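4. Washing delicate and printed fabrics

This section explains the Delicate program of the Nelance washing machine. Please read section 3 (First use) before you continue. The program is made for thin cotton, viscose, baby clothes and fabrics with a printed pattern. It is not suitable for wool or silk.

4.1 Before you wash

1. Read the care label of every piece. If the label shows a hand wash symbol, select Delicate and then press Cold.
2. Empty the pockets and close all zippers and snaps.
3. Turn printed clothes inside out. The print keeps its color longer in this way.
4. Unroll sleeves and legs. Fabric which stays rolled up does not rinse well, and detergent can remain in the folds.
5. Fill the drum no more than half. The door must close without pressing.

Note: New clothes with red or pink print may lose color in the first wash. Wash them separately one time.
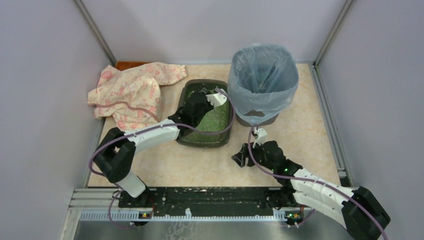 Small pieces such as socks and bibs should go into a wash net. The Mivura net is not included in the box, but any net with a covered zipper can be used. Do not put more than one large piece together with the net, or the drum may become unbalanced and the machine will stop before the spin.

4.2 Starting the program

1. Turn the dial to Delicate. The display shows the program time.
2. Pour liquid detergent into the left compartment. Do not use powder with this program.
3. If you want softener, pour it into the middle compartment up to the line.
4. Select the spin speed. The factory setting is 300 revolutions per minute.
5. Press Start and hold it for two seconds, until the door lock makes a click.

The program takes 29 minutes without extra rinse. The time on the display can change during the wash – this is normal, the machine adjusts the time to the load.

Caution: Do not pull the door while the lock lamp is on. Wait until the lamp goes off, also after a power failure.

4.3 After the wash

1. Take the clothes out soon. Thin fabric creases quickly if it stays in the drum.
2. Shake each piece gently and pull the seams straight with your hands.
3. Dry printed fabric in the shade. Do not iron directly on the print.
4. Leave the door a little open until the drum is dry.

If the clothes are still very wet, select Spin only and repeat. If they are wet again after the second spin, clean the drain filter as described in section 7.

Note: Owners of the Rangel model have no Cold button. On this model, turn the temperature dial fully to the left – you will feel a small stop at the end.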